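Erst das Kissen, dann der Rest

Leopold Fuchs kommt mit zwei Bechern Kaffee um die Ecke und entschuldigt sich für die Unordnung. Welche Unordnung, frage ich. »Na, die auf dem Boden«, sagt er. »Die haben wir vorhin extra gemacht.« So fängt das also an, mein Novembernachmittag bei Grultov.

Ich gebe es gleich zu: Ich hasse Bettenmachen. Seit Jahren warte ich auf eine Maschine, die mir das abnimmt, und deshalb bin ich auch nicht ganz neutral hierhergefahren. Fuchs hat früher Förderbänder für Großwäschereien geplant, jetzt bringt er mit einem kleinen Team Robotern das Aufräumen bei. Ob er mir Hoffnung machen könne, will ich wissen. Er rührt ziemlich lange in seinem Kaffee.

»Hoffnung schon. Einen Termin nicht.«

Mir leuchtet das zuerst nicht ein. In Fabriken schweißen Roboter doch ganze Karosserien zusammen, und dann soll ein Kissen das Problem sein? Fuchs lacht, die Frage kennt er. »Ein Blech sieht morgens um acht genauso aus wie nachmittags. Ein Kissen sieht nach jedem Anfassen anders aus. Sie drücken hier, und es kommt da drüben wieder raus. Wo ist oben, wo ist die Kante, wo packe ich an? Sie selbst denken darüber keine Sekunde nach.« Stimmt, tue ich nicht. (Ich werfe meine Kissen meistens einfach Richtung Kopfende und hoffe.)

Und in der Werkhalle? Da sei man weiter, sagt er, jedenfalls solange die Kisten alle gleich groß sind. Seine Kollegin Rhonda Lemieux, die sich inzwischen zu uns gesetzt hat, ist strenger. »Leere Kiste von A nach B, wunderbar. Aber sobald jemand einen Lappen in die Kiste legt, wird es interessant.« Interessant ist bei ihr kein Lob, das merke ich schnell. Sie hat drei Jahre lang in einem Lager Greifer eingerichtet und erzählt von Handschuhen, Folien, Spanngurten, lauter Zeug, das sich nicht benimmt.

Im Schlafzimmer kommt noch einiges dazu. Überall steht etwas im Weg, Decken hängen herunter, auf dem Boden liegen Kabel, und das Licht ist mal so, mal so. »Licht ist gemein«, sagt Lemieux. »Menschen finden es gemütlich, die Kamera findet es scheußlich.« Ich denke an meine Stehlampe und habe fast ein schlechtes Gewissen.
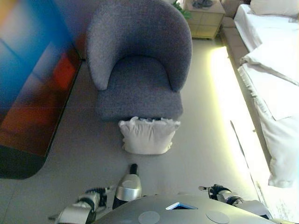

Weißes Kissen vor grauem Sessel, dazu zwei Greifer: der Blick aus Sicht des Roboters.

Wie oft klappt es denn nun, das mit dem Kissen? Fuchs blättert in einem karierten Heft. Von 26 Versuchen in der vergangenen Woche seien 8 so gewesen, dass er sie seiner Mutter zeigen würde. Und die anderen? »Da lag das Kissen hinterher auch irgendwo.« Lemieux verdreht die Augen, sie hätte zwei davon noch gestrichen.

Ich frage, was sie zu Hause gern abgeben würde. »Socken«, sagt sie sofort. »Aber Socken sind schlimmer als Kissen, schreiben Sie das ruhig.« Fuchs will lieber die Spülmaschine ausgeräumt haben, allerdings nicht mit seinen guten Gläsern. Die würde er der Maschine frühestens in ein paar Jahren anvertrauen — und mir, fügt er nach einem Blick auf meinen verschütteten Kaffee hinzu, heute wohl auch nicht.

Gegen Abend fahre ich nach Hause. Mein Bett ist natürlich noch ungemacht.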